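Household Tasks Workstream: progress report for October
To: Solange Dantas, Giannakopoulos Fund
From: Wafula Chege, Kulham

Solange, you asked for this one to be shorter than the last and to contain an answer to your trustees' question, namely whether a machine can lay and clear a kitchen table yet. The answer is "sometimes, if it likes the table". The rest of the report is the small print.

Where the work stands

We planned 1,000 simulated runs for the period and completed 534. The shortfall has two causes. One was the licence server at Nilgate, which went down on a Saturday and stayed down until somebody with the right password came back from a wedding. The other was my decision to stop the runs and rewrite the scoring, as we had been awarding full marks for putting a bread roll on the floor, provided it was put there gently.

Of the 534, the new scoring passes 212. A pass means that the thing asked for ended up where it was asked for, inside the time limit, with nothing else knocked off the table. Bit-na Baek would like it noted that she argued for a stricter rule, under which the item must also be the right way up. I would like it noted that the grant runs out in spring.

What goes well

Hard things of a sensible shape go well. Wide, open containers are forgiving, and the reaching is now smooth enough that visitors stop wincing. Two-handed jobs have improved since Bit-na separated the planning for each arm, and the hands have more or less given up shaking hands with each other over the crockery.

What does not

Anything soft. A crumpled cloth has no front, no handle and no opinion about where it should be held, and the planner finds this upsetting. Plates remain difficult too. Picking one up from a flat surface means getting a finger under the rim, and our fingers are on the stout side. Seventeen runs ended with the hand pressing firmly down on a plate until time ran out, which the old scoring called "contact achieved".

Then there is speed. Edivaldo Rocha and his sister Neusa kindly did the same clearing job by hand in the canteen so we would have a human figure to compare with. They finished, had an argument about whose turn it was to wash up, and settled it, all inside one machine attempt. I have left the argument in the timing. 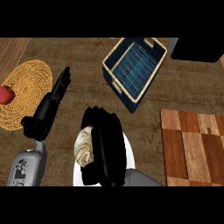 Kulham Applied Robotics, Household Tasks Team

The kitchen table set is now the standard one for all our simulated runs. It has the blue basket, the round woven mat, the plate, the patchwork cutting board and a red pepper, which was Neusa's suggestion and has proved harder to grip than any of us would have guessed from making salads. Object positions are shuffled between runs so that the software cannot simply learn one table by heart, a trick it was getting rather good at.

Money and kit

Spending is within budget. The Sesora computing account is underspent on account of the runs we didn't do, and I should like to carry that over if your rules allow. The replacement wrist joint for the bench arm has been ordered, and the invoice will come to you separately.

Next period

We'll finish the remaining runs under the new scoring, then move the pepper and basket jobs on to the real bench. Cloths will stay in simulation until they behave. Edivaldo is drawing up a short shop-floor list (restocking a low shelf, emptying a returns bin) and will send it to you for comment before we build anything.

If your trustees want a demonstration, we can manage one in the morning, when the lab is quiet. Please tell them to eat beforehand.

Wafula Chege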